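Sadwood Bunska Hay Feeder for Rabbits and Guinea Pigs

In stock. Ships from our Mesthorpe shop.

We love this feeder, and so do the rabbits we've tried it on! The Bunska is a wall-mounted or free-standing hay rack with a deep catch tray underneath, made for house rabbits, guinea pigs and any other small grazer that likes to pull hay out by the mouthful and leave half of it on the rug. It comes from Sadwood, who have been making hutches and runs for years, and it's the first feeder of theirs meant to live indoors.

Why a rack at all?

Rabbits should have hay in front of them day and night. It wears down their teeth and it keeps the gut moving, and a rabbit that stops eating for even part of a day can get very sick. A pile on the floor works fine until somebody sits in it (and they will sit in it, and then they won't touch it). A rack keeps the hay clean and makes it easy to see how much has gone. If the level hasn't dropped since you went to bed, you'll know to look more closely at your bunny.

Lots of rabbits also like to use the litter box while they munch. The Bunska hooks straight over the side of most high-backed litter boxes, so you can put dinner and the bathroom in the same place. It sounds odd to us, but it's one of the easiest ways to get good litter habits going.

What you get

1 hay rack with hinged lid
1 catch tray
2 hanging hooks
2 wall brackets with screws
1 set of free-standing feet
Fitting guide

The details

Holds: up to 200 grams of loose hay
Body: untreated birch
Bars: stainless steel, rounded ends
Tray: food-grade plastic, lifts out
Lid: closes flat, no gap for a nose or a paw
Suitable for: rabbits of all breeds, guinea pigs, chinchillas with supervision

The bars are what won us over. On many racks they're spaced so wide that the hay simply falls through, or so tight that an older rabbit gives up. Sadwood got the gap right – long strands come out with a decent tug, and the short bits drop into the tray where they can be picked over later. The wood is plain and safe to nibble. Expect tooth marks along the front rail. Ours has plenty, and it still hangs straight!

Setting it up

Decide where the feeder is going before you open the screws, as you may not need them. On a litter box or the side of a pen, use the hooks. On a wall, use the brackets and set the bottom of the rack level with your rabbit's chin when it is sitting normally. Too high and dust gets in the eyes, too low and the hay gets trampled. For guinea pigs, use the feet on their shortest setting.

Fluff the hay up as you load it. Packed hay is hard to pull and most animals will lose interest. Timothy, orchard grass and meadow hay all go in well. Very fine second-cut hay can slip out a little faster, so add smaller amounts.

Give a new feeder a few days next to the old hay spot, with a sprig of cilantro poked through the bars if your rabbit is the suspicious kind. Take the old pile away once you see them using the rack on their own.

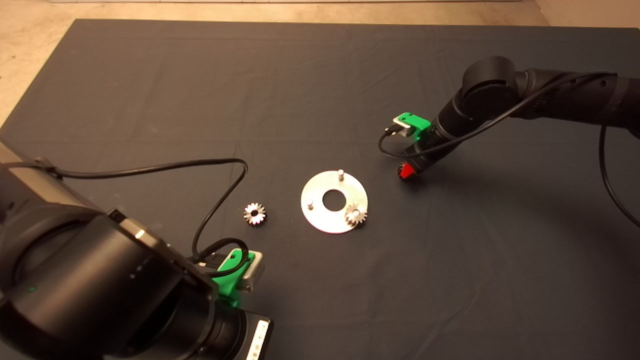 Cleaning and spare parts

Empty the tray every day and rinse it once a week in warm water with a splash of white vinegar. Wipe the wood with a damp cloth and let it air dry. Please don't soak it or put it in the dishwasher. Trays, hooks, brackets and lids are all sold separately, and we try to keep every one of them on the shelf.

Goes well with

Lavoie Corner Litter Box, high back. The hooks fit the rim without any fiddling, and there's room for two bonded rabbits to sit side by side and eat. If your pair tend to squabble over food, a second rack on the opposite side helps a lot.

Delivery and returns

Orders placed before noon go out the same day. Returns are fine within 10 days if the wood hasn't been chewed, so keep the box until you're happy with where it's hanging.

Page updated March 28, 2026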